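Notebook > Bedroom bay > Linen and wall fit

We use cookies to remember your reading preferences. Accept / Manage settings

27th February
Entered by Oda Engström

Bed fit check, long side to wall. The aim was to settle whether the beige sheet goes on the next order or gets replaced by the Fustico one with the deeper pocket. Yogesh Nautiyal wants an answer before the Falgate order closes.

Sheet came out of the bag and went straight on. No ironing, no steam. Mattress pushed up to the wall, headboard end to the right as you face the wall. I tucked the wall side first, by reaching across, then the near side, then the foot. Corner at the foot took 2 attempts because the elastic rolled under itself.

Wall marks are the red ones from the setting-out, including the 1.23. Leave them until the shelf position is agreed. Eide will paint after that and not before.

State of the bed and wall side: 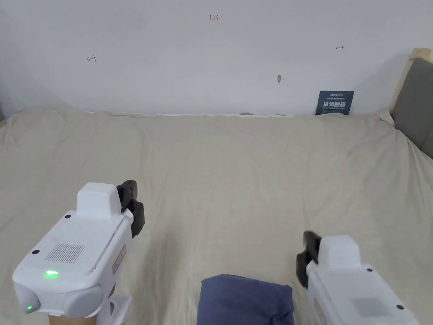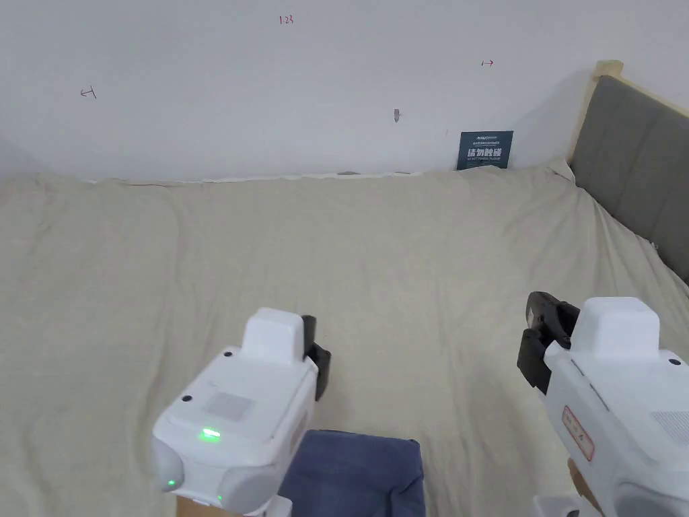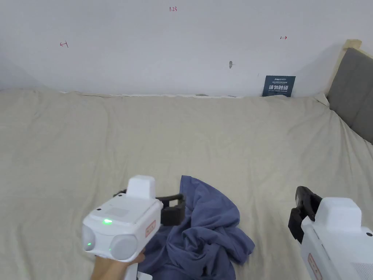 The wall side is the problem. Reaching over a mattress this wide, you can't pull the hem down with any force, so the slack gets pushed to the back and stays there. Pulling from the near side only moves the creases toward you and leaves the ridge where it was. I tried smoothing with a flat forearm from the headboard end down. Better for a minute, then I knelt on it to reach the far corner and undid the lot.

Pocket depth on this sheet is fine on paper. My guess is that the width is generous and the elastic is weak, so it reads as loose even when fully tucked. Not a reason to reject. The creasing is mostly fold memory from the packet and I would expect a wash to take some of it out. Untested.

Other points:

- The wall has a small chip to the right of the 1.23. Fill before paint. Added to the Eide list as item 17.
- "请勿触碰" card (please do not touch) stays with the bed until the fit is signed off. It slides down if the mattress is bumped, so check it after any remake.
- The blue cloth is not part of the linen set. Don't bag it with the sheet.
- Headboard wants a brush down before the Tandismont visit.

To do: pull the bed out from the wall, remake with access on both sides, push it back and see how much of the ridge returns. If it returns in full, the mattress is dragging the hem and no sheet will cure it - we would need a gap or a strip along the wall. If it stays flat, the fault is in how I made it and the beige can be ordered as is.

Fustico sheet is still in its packet, shelf 61. Wash both before comparing, same load. Yogesh has the key to the machine room.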